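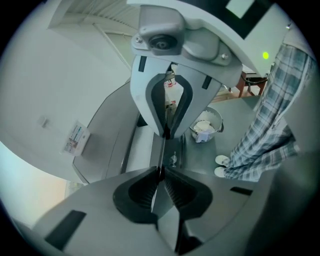
Every April my sister and I have the same argument about whether she should wait for a robot before she bothers buying another vacuum. She says one is coming any minute. I say she's been telling me that since we were in our twenties, and meanwhile there's dog hair up the stairs. So this month I promised her (and you lot) that I'd go and ask some people who work on it, and I spent a good part of last week pestering the folks at Lukisov, over in Nondarbridge, who are trying to teach machines to do small jobs around a house.

Short version: don't cancel your cleaner.

The longer version is more fun, though! I went in thinking the hard part would be the hand. I had this picture in my head of a metal glove with all the knuckles. What they like is a lot plainer, two soft-padded fingers that open and shut, and you carry the thing yourself and do the chore with it while a little camera on the housing records what the fingers are up to. Then a computer chews through the recordings and tries to learn the job. I asked if I could have a go and they said sure, so I now have opinions.

My first job was the wastebasket. Pick up a crumpled tissue from the floor, drop it in the wire basket, repeat. I'd have bet money on this. It took me 12 tries to get one I was proud of, and I have been throwing away tissues my whole life. You don't notice how much your own fingertips are telling you until they're not there. With a gripper in your fist you squeeze too early, or you come in at a slant and shove the tissue along the floor like you're playing hockey with it. And a tissue is never the same shape twice, which I'd never had reason to think about before and now can't stop thinking about.

Working with one in each hand is worse. You'd assume two would be easier, the way two hands are easier. For me it was like patting my head and rubbing my stomach. I kept bringing the tips together and then forgetting which one was supposed to let go. A steady person gets the hang of it in an afternoon, they told me. I had 2 hours and I was not a steady person.

So what can the machines do with all this? The Lukisov people let me look at their own tally for picking up litter. Out of 195 runs by the robot, more than 8 had gone wrong in a way that needed a human to step in and sort it out, and that's in a room it knows well, with the basket where it expects it. Pretty good, I thought! Then they moved the basket over next to a table leg and I watched it think. And think. I could have emptied every bin on my street.

Shop floors are further along, from what I hear. A reader who runs a packing line out in Rerkville wrote in to say they've had an arm stacking boxes for a good while now and it hardly ever fusses. The boxes are all the same size, mind you, and they come down the same belt. She also mentioned they tried something called the Phan for bagging loose parts and it's sitting under a sheet at the moment. I've asked her for more on that and will pass it along.

Laundry I haven't even touched. Folding a fitted sheet beats me, so I'm not going to be snippy about a robot that can't do it either. I did ask, and got a laugh and a "maybe start with washcloths."

My sister has read this and says I've proved her point, since it's obviously nearly ready. She has still not bought a vacuum. If any of you have something at home or at work that does a real chore without you hovering over it, write and tell me what it is and how often you have to rescue it. I'd especially like to hear from anybody with stairs.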